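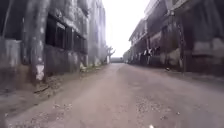
Grurnell Street Names and Building Register
README for the data files, version 8

What this is

A table of street names, former street names and building entries for the old workers' quarter of Grurnell. It was put together from printed directories, rent books and the town's own plans. The purpose is to let people match an old address to a present one. Family historians ask for this more than anyone else, but it has also been used for a school project and for checking the captions in a local photograph collection.

The register holds 1211 building entries. It covers the quarter only, from the canal side up to the Treretti works wall. The newer estates to the north are left out and there are no plans to add them.

Files

buildings.csv — one row per building entry
streets.csv — one row per street name, past or present
sources.csv — short titles for the directories and rent books
changes.txt — what was altered between versions
notes/ — longer remarks on single streets, plain text

All files are UTF-8. Fields are separated by semicolons, as several of the old names contain commas. Dates are given as a year only. Where a source gives a month, it is kept in the remarks field.

Columns in buildings.csv

entry_id: a number that never changes, even if the row is later merged with another
street_id: points to streets.csv
number_old: house number as printed in the source, letters included (14a, 14 rear)
number_new: house number under the present system, blank if not known
storeys: taken from the rent books, blank if not given
use: dwelling, shop, workshop, mixed or unknown
source_id: points to sources.csv
sure: yes, likely or guess
remarks: free text

Please read the "sure" column before quoting anything. "Likely" means two sources agree but neither gives a plan. "Guess" means Munther Salameh or I counted along the street from a known corner.

Streets and lanes

Named streets and unnamed back lanes are treated in the same way. A lane with no name in any source is given a working name made from the two streets it lies between, with "lane" added and the word "working" in the remarks field. Working names shouldn't be cited as if they had ever been on a sign.
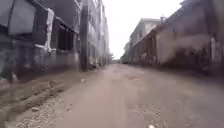 Unpaved lane between two rows of older buildings.

Renumbering

The quarter was renumbered twice. The first change swapped continuous numbering for odd and even sides. The second only touched streets that had been lengthened or cut short. The Wuvlow directory went on printing old numbers for several years after the first change, so an address from Wuvlow alone may belong to either system. These rows are marked "guess" unless a rent book settles it.

Spelling

Spellings follow the source in number_old and remarks, and the present town list everywhere else. Ó Dálaigh Street appears in the directories as Odaly, O'Daly and once as Daly Row. All three are in streets.csv and point to the same street_id. Searching without accents will miss the present form.

Known problems

Around 10 entries near the works wall are probably duplicates. They come from a rent book that lists front and rear dwellings on separate pages.
The storeys column mixes two ways of counting. Some clerks counted the ground floor and others didn't.
Shops are under-recorded before the first renumbering.
No entry_id above 1000 has been checked against the plans yet. Verena Haslinger is working through them in order.

Corrections

Send the entry_id, the correction and where you found it. A page number is enough — we don't need a scan. Corrections from memory are welcome and go in the remarks field with your initials, but they don't change the main columns. The next set of changes will be merged in July.

Terms

Free to copy and reuse. Please name the register and the version number.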